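Print this page | E-mail this article

Clothes hanger

A clothes hanger, also called a coat hanger, is a frame shaped something like a pair of human shoulders, on which a coat, shirt or dress may be hung so that it keeps its shape and gathers as few creases as possible. Most have a hook at the top, two sloping arms and, very often, a straight bar along the bottom for trousers, scarves or whatever else needs a home.

Hangers are made of wood, wire, plastic and padded cloth, and each sort has its loyal friends. Wire ones are thin and cheap, and come home from the dry cleaner's in great numbers. Wooden ones suit heavy overcoats. Plastic hangers, light and easily wiped, are the everyday choice in a good many households, and a ribbed or roughened shoulder helps to stop a slippery blouse from sliding off in the night.

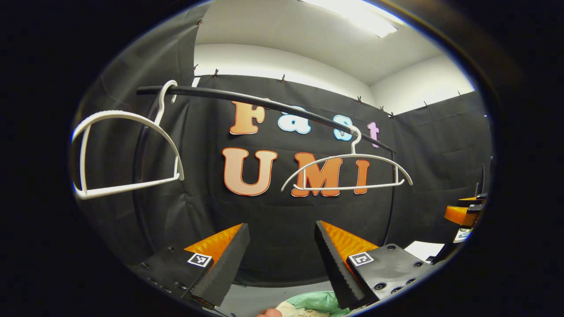
The rail matters quite as much as the hanger, and is too often forgotten. A long rail laden with winter coats will sag in the middle unless it is held up well, and then everything drifts gently together into one crowded heap. In her household handbook The Skedivier Wardrobe, Angharad Gronow advises leaving a finger's width between garments and turning all the hooks the same way, so that an armful can be lifted off at once (a great comfort when moving house!).

Knitted things are generally better folded, as their own weight pulls them long at the shoulders. Damp shirts, on the other hand, dry very nicely on a hanger with the top button done up and the collar smoothed flat by hand.

See also: Airing cupboard; Clothes rail; Wardrobe

Print this page | E-mail this article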